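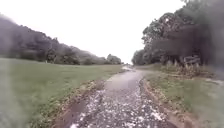 *El camino del campo, con el agua cubriendo casi todo el ancho.*

# Cómo pasar una ronda a pie a una ronda con robot (sin volver loco al equipo)

Llevo el mantenimiento de las instalaciones deportivas de Hanthorpe y durante años la primera ronda del día la hicimos andando: caminos, vallas, puertas, charcos. Ahora la hace un robot de Solheim, que planificamos con un programa llamado Flomov, y me han preguntado tantas veces cómo lo montamos que prefiero dejarlo escrito.

## 1. Camina la ruta antes de abrir el programa

Coge una libreta y haz la ronda con quien la hace siempre. Nosotros teníamos 38 puntos de control en papel y varios eran pura costumbre (¡uno era una papelera que ya ni existe!). Apunta el suelo de cada tramo: grava, barro, asfalto, hierba. Los tramos de grava con agua encima, márcalos aparte, que luego dan guerra.

## 2. Divide en tramos cortos

En Flomov se puede dibujar la ruta entera de un tirón, pero no te lo recomiendo. Nosotros la partimos en 8 tramos, cada uno con su nombre de toda la vida — el que usa la gente por la radio, no el del plano. Así, cuando salta un aviso, todo el mundo sabe adónde ir.

## 3. Empieza por lo fácil

El primer tramo que automatices debería ser liso, recto y con referencias claras a los lados. El nuestro fue el asfaltado, el que va pegado al edificio blanco.
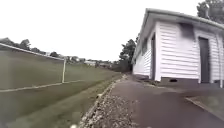 Pon la velocidad baja las primeras semanas y ve andando detrás, aunque te sientas un poco ridículo. Yo fui apuntando cada parada rara y por la tarde las repasábamos con un café. Cuando lleve varios días sin sorpresas, añade el siguiente tramo. La grava déjala para el final.

## 4. Decide quién mira los avisos

Aquí metimos la pata. Al principio los avisos llegaban a todos los móviles y claro, cada uno pensaba que ya lo miraba otro. Ahora hay dos personas por turno con esa tarea, y está escrita en el cuadrante como cualquier otra. Si un aviso lleva 30 minutos sin respuesta, pasa al encargado.

## 5. Habla de las horas que se liberan

Esto hazlo antes de que llegue la máquina, por favor. En mi equipo hubo miedo, y con razón: la ronda era parte del sueldo y también un rato tranquilo al aire libre. Acordamos por escrito que ese tiempo, hasta 2 horas por turno, se dedicaría a reparaciones atrasadas y formación. Una compañera echaba tanto de menos el paseo que se quedó con la ronda de cierre, que seguimos haciendo a pie.

También cambió el tipo de cansancio. Menos piernas y más pantalla, y eso a algunos no les hace ninguna gracia. Rotamos el puesto a media mañana y se lleva mejor.

## 6. Guarda la ronda en papel

Imprime la hoja antigua, ponla al día y déjala junto a la puerta. Si el robot está en revisión, se sale con la hoja y las botas. En noviembre tiramos de ella más de una vez, y los nuevos, de paso, se aprendieron los caminos.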